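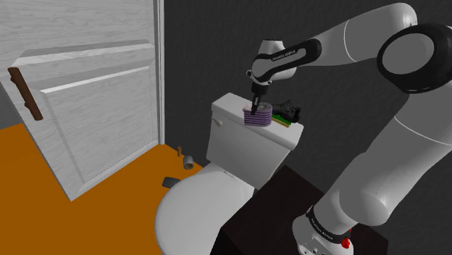

Why does the planner report a start state in collision when the arm is nowhere near the wall?
The collision checker is reading an old planning scene, so it tests the arm against objects where they stood before the last reset.

Ticket: Trarnberg planner, bathroom task set
Component: planning scene sync
Status: fixed in branch, awaiting merge
Priority: 2

Reported behaviour
In the Roltberg simulator, the pick from the toilet tank lid plans and runs on the first episode after launch. On later episodes the planner sometimes returns START_STATE_IN_COLLISION straight away. The contact pair is always a gripper finger and the purple striped item. Restarting the planner node clears it.

To reproduce
Launch the bathroom scene with the default seed. Run the pick, then call reset with object randomisation on. Repeat. Seed 107 fails on the second episode every time, so please use that one.

Log
Checked the start joint values against the simulator. They match.
Turned off the wall and the dark cabinet top under the arm base as collision objects. No change, so neither is involved.
Dumped the planner's object poses after reset. The item on the lid still had its pose from the previous episode. The simulator had the new one.
Padding on the finger meshes was set to 2 mm. Set it to zero and the error still came up — left it as it was.
Looked at the Uddin bridge. It sends object poses only when the simulation time stamp is newer than the last one sent. Reset puts the clock back to zero, so every update is dropped until the clock passes the old value.

Cause
The time stamp filter in the bridge is not cleared on reset.

Fix
The bridge now listens for the reset event and clears its last stamp. The planner waits for one full pose update before it accepts a goal. The wait times out after 3000 ms with its own error code, SCENE_NOT_READY.

Tests
Seed 107 passes with the fix. The Jestine regression suite passes too, apart from the door handle case, which was already failing and has a separate ticket.

Still open
The crumpled black object next to the sponge-like piece is loaded as a convex hull, which blocks more of the lid than it should. Grasps from that side get rejected. Moved to the mesh clean-up list.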